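# The Patience of a Flat Shirt

In Sadundale, laundry was always folded on the bed. My mother did it, my aunts did it, and when I moved into my flat on Makard Street I continued the habit for 10 years, with a sore back as the result.

Last June I changed to a table. The difference is bigger than I expected. A bed is soft, so the cloth sinks and the wrinkles stay inside the fold. On a hard surface you can push them out with the side of your hand -- slowly, from the middle to the hems.

Mrs. Aigner, who ran the Serketetti laundry for 37 years, taught me the rest. She spreads each piece fully before she makes any fold. Sleeves come first, then the sides, and the bottom goes up last. "If it is crooked when it is flat," she told me, "it will be crooked in the closet."
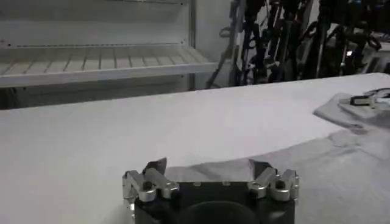 **Pranab Bhuiyan**
*Contributing Writer, Home & Habits*

Gray knits are the most difficult for me. On a white cover their edges are easy to find, but a soft fold can lie across the cloth and I notice it only by its shadow. I lift that side, shake it once, and lay it down again. A good cotton shirt takes me about 2 minutes now, and I still do the collars badly.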